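Kolenico youth soccer moves to Sirker Park while fields are reseeded

Youth soccer in Kolenico will shift to Sirker Park for the rest of the spring season after the parks department closed both fields at Latuheru Road for reseeding.

The closure took effect this month and runs through the end of May. Teams in the under-9 and under-11 groups will play at Sirker Park on their usual mornings. Older teams will share the turf field behind the middle school, with kickoff times spread through the afternoon.

Teguh Wijaya, who runs the league schedule, said the grass at Latuheru Road never recovered from a wet fall. By March the goal areas were bare dirt and two matches had to be stopped early when players kept losing their footing.

"We could have limped along until summer," Wijaya said. "The parks people wanted to get seed down while it's cool, and I didn't argue."

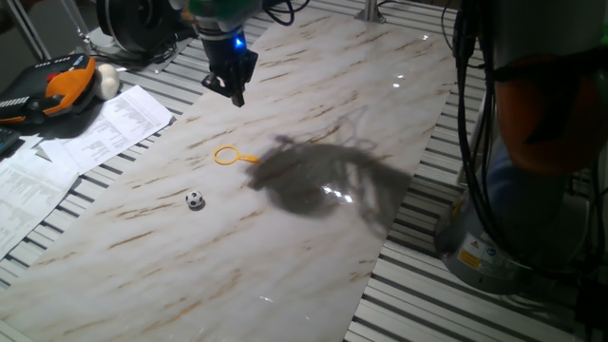 The league has 33 teams this spring. Moving them meant redrawing most of the schedule, and 17 matches were given new dates. Coaches got the revised version by email last week. Families who have not seen it should ask their coach or check the board outside the league office.

Sirker Park has fewer parking spaces than Latuheru Road. The lot on the north side holds mostly compact cars and fills early. Drivers may also use the gravel lot across from the boat ramp, which is open from 8 a.m. Parking along the park road is not allowed, and the town has said it will ticket.

Restrooms at Sirker Park will be unlocked on match days. There is no snack stand, and the water fountain near the playground is still shut off from winter, so players should bring full bottles. 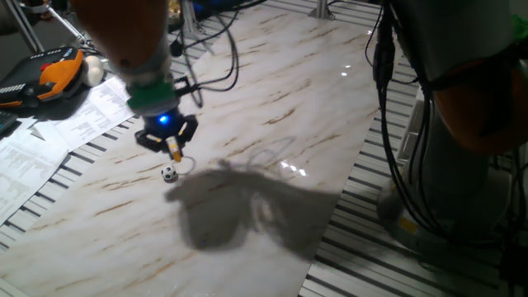 Part of the reseeding cost is being paid by Amamow, the garden supply store on Front Street, which is giving the seed and the starter fertilizer. The rest comes out of the parks budget. A new sprinkler line will go in along the east side of the lower field at the same time.

People who walk dogs at Latuheru Road are asked to stay on the outer path until the fencing comes down. The tennis courts and the picnic shelter there remain open.

Practices are a separate matter. Each coach is arranging space, and several teams will use school lawns on weekday evenings until 7:30.
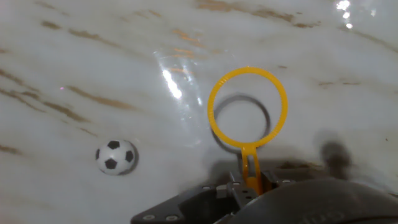

Will families get money back for matches that are dropped?

The league does not plan to drop any. If rain forces a cancellation that cannot be made up by the middle of June, the fee for that match will be credited toward fall registration.

Fall sign-up opens in July at the league office.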